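*Workplace Technology project, second draft, March*

# Who stacks the plates? Otar and the breakfast crew at Trimell

Okay, so my original plan for this project was self-checkouts, and half the class had the same plan. Then I picked up some morning shifts at Trimell, the breakfast kitchen in Udora, and there was a robot arm learning to stack plates on the practice bench. I changed topics that week (thanks for the extension!).

Trimell sends out 134 breakfasts on a normal morning. There are 14 of us on the books, mostly part-time. The arm comes from a company called Masanja, and the stacking program they run on it is called Otar, so everybody just calls the whole thing Otar. It has one arm, a gripper with two fingers, and a camera down near the gripper so it can see what it's reaching for.

My question for the report was pretty simple: what does the job look like for people once some of it belongs to a machine? I wasn't trying to work out if Otar is any good. I did end up with some numbers on that though, so they're in here too.

## What it does

The task is plates. Toast, porridge and everything else at Trimell is still done by hand. Otar's bit is picking up a plate from the bench and putting it on another one, then doing that again. I thought that sounded like the most boring job in the building, and I thought so right up until I watched it try. A plate is wide and low, and the only part you can really grab is the rim. We do it with a thumb and no thinking at all. The arm has to get one finger over the plate and the other outside it and then close on the edge, and if it comes in a bit too far over it pinches nothing, or it shoves the plate along.

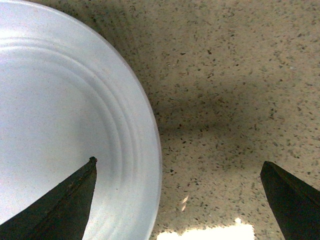 So the first thing I learned from the people training it is that most of the work is in the approach. Once it has the rim, the lift is usually okay. Getting to the rim is where the mornings go. The trainers also told me that pale plates and bright overhead lights are a rotten combination, and I believe them, having squinted at that bench at 6 am myself.

They let me use their log for the period I was there. It has 305 attempts in it, and 232 of those are marked as finished without anyone stepping in. The rest needed a person, and "needed a person" covers everything from nudging a plate back to stopping the arm and starting over. I'd love to split those up properly but the log only has one column for it. (If I did this again I would ask for a second column on day one.)

## Setting up for it

This was the part I hadn't expected to write much about, and it's now my longest section, sorry. Before Otar runs, someone sets the bench. The items along the back go in a line against the curtain and the plates go out at the front with space between them. On a normal bench during service you'd have stuff wherever it landed. Here there's a right way to have it.

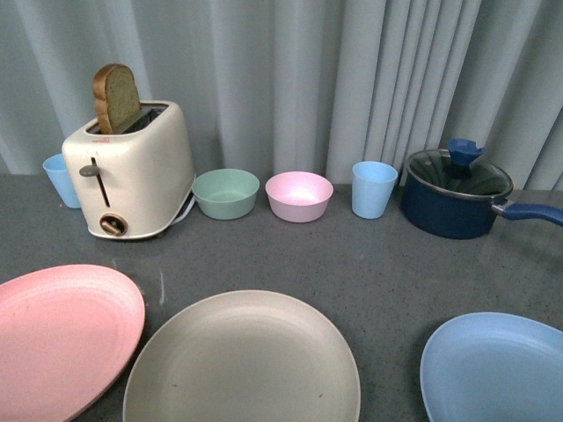
*The practice bench with three plates out at the front. Toaster, bowls, cups and saucepan go along the back.*

I asked people on both shifts how they felt about setting up, and the answers were all over the place. A few like it. It's quiet, you get the bench to yourself, and there's something nice about laying things out neatly before the rush. Others said it feels like tidying your room for a guest who's going to be slower than you at everything. One person told me she can stack the lot in the time it takes to set it up for the arm, and I timed my own stacking afterwards and she's right.

What interests me is that none of this is in anyone's job description. The roster says "plates" the same as it did before. If you look at the roster you'd think a chunk of work had been handed over, and it has, but another chunk has turned up in front of it, and that one isn't written down anywhere. My tutor gave me a reading that calls this hidden work and I think it fits really well.

## Watching and waiting

The other new job is standing there. Somebody has to be beside the bench while the arm runs, which at Trimell means whoever is least busy, which in practice means the newest person. That was me a lot! You can't wander off and you can't really start anything else. You learn the sound of the motors and you learn to look at the gap between the fingers instead of the plate, and after a while your hand goes towards the stop button before you've decided anything.

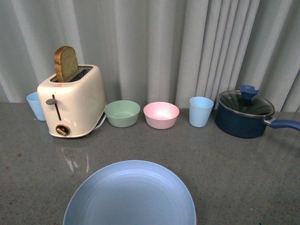 I'd put it somewhere between minding a toddler and waiting for a kettle. It's tiring in a different way from carrying things. My wrists were fine at the end of a watching shift, and my head was mush. The older staff had it the other way round: a couple of them have sore wrists from years of lifting, and they said they'd happily take the mush.

That's a real benefit and I don't want to skate past it. Stacking and unstacking plates all morning hurts people eventually. If the arm takes the lifting and the person takes the watching, some bodies will be better off. I'd just want the watching to be shared around, and at the moment it isn't.

There's also the talking. Plates used to be a two-person job at the end of service, and that's when you heard who was swapping shifts and whose car had died. With the arm running there's one person at the bench, and they're concentrating. Three people brought this up without me asking. I never had a question about it on my sheet, so I added one halfway through, and that means the first few interviews don't match the later ones. 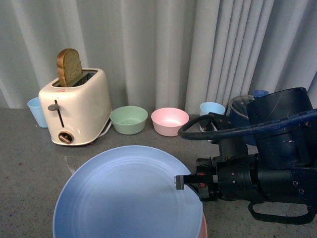
One reader of my first draft, from the early shift, wrote in the margin that I'd made it sound too gloomy. The chatting hasn't stopped, she said, it's moved to the sink, and she'd rather gossip at the sink than over a stack of plates with her wrists aching. She also wanted me to say that she was asked what she thought of Otar exactly once, on a Monday, while carrying a tray.

I've left her comment in because I think she has a point on both counts. I was new, so I missed the sink.

## What I'd suggest

- Put setting up and watching on the roster as tasks, with names beside them.
- Rotate the watching, and give people a break from it partway through a shift.
- Add a column to the log for what kind of help was needed.
- Ask the staff what they think sitting down, with nothing in their hands.

I gave this list to the kitchen manager and to the trainers from Masanja. The log column is going in next week. The roster changes are "being looked at", and I'll add whatever I hear to the final version before it's due.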